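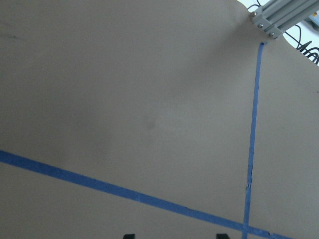
One reader, commenting under last month's post, wanted to know if the Rekance revival was dead, and I can finally answer: it's very much alive, and there's a trailer! The new season lands on Brindis in October with ten-minutes-longer episodes and the original theme song back where it belongs. I watched the trailer twice before breakfast and then once more with the sound up, which my neighbors may remember.

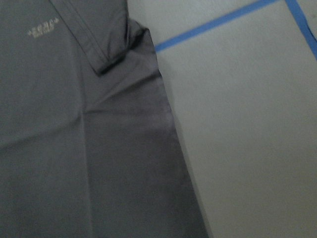 Another commenter says the old show ran out of story once the crew left Luvimum, and that a revival should start over from scratch. I get it — that last year was rough — but the new writers are picking up right at the harbor gates, and I'm happy about that. The studio says 330 people auditioned for the new captain. I'd have sat through every tape. 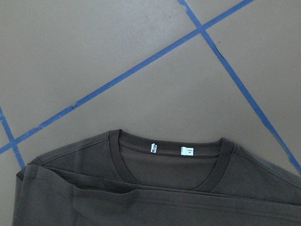

Most of the shoot happened in Tomar, on a stage the crew kept for 70 days. I love the planning side of TV, all those marks on the floor so everyone knows where to stop and turn. Blue tape crossing in a big X, a few ragged edges, and to me that's already the start of a sword fight. The trailer has one on a staircase, and it looks great (even if somebody's cape clearly has a mind of its own).
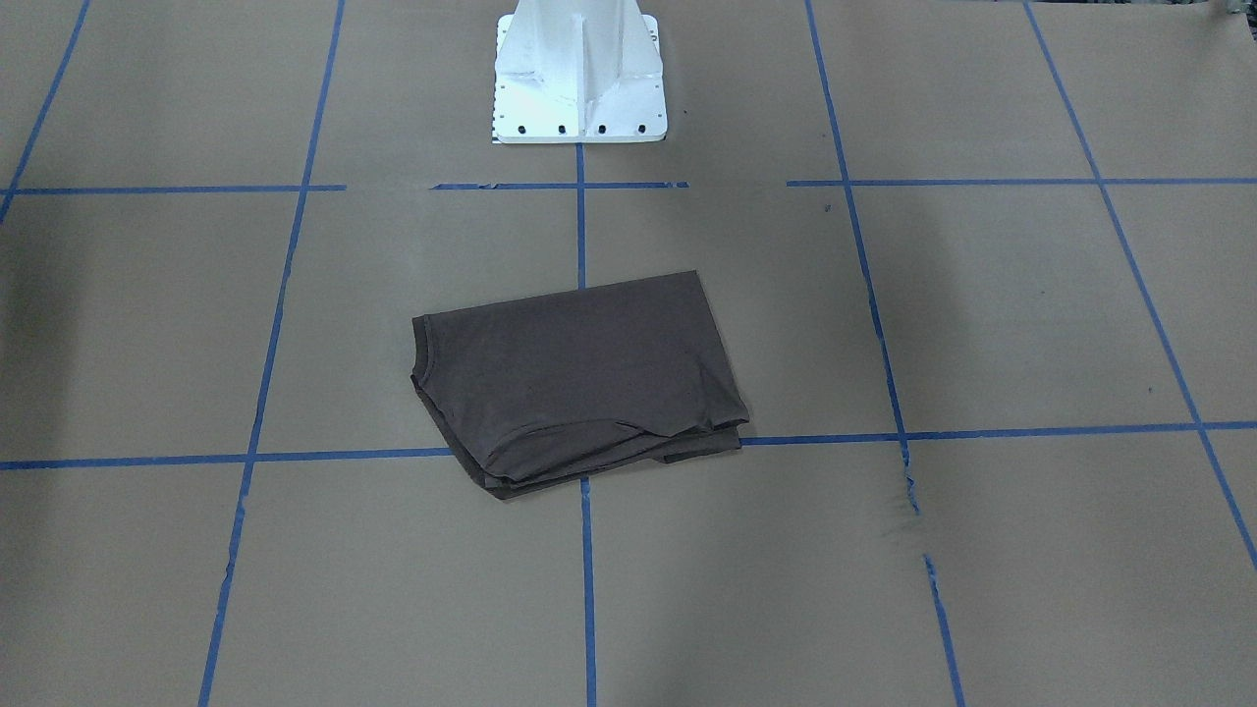

Do you need to watch the old seasons first? The first one and the finale should be enough, and both are already up on Brindis. I'm doing the whole thing again anyway, starting tonight with the pilot.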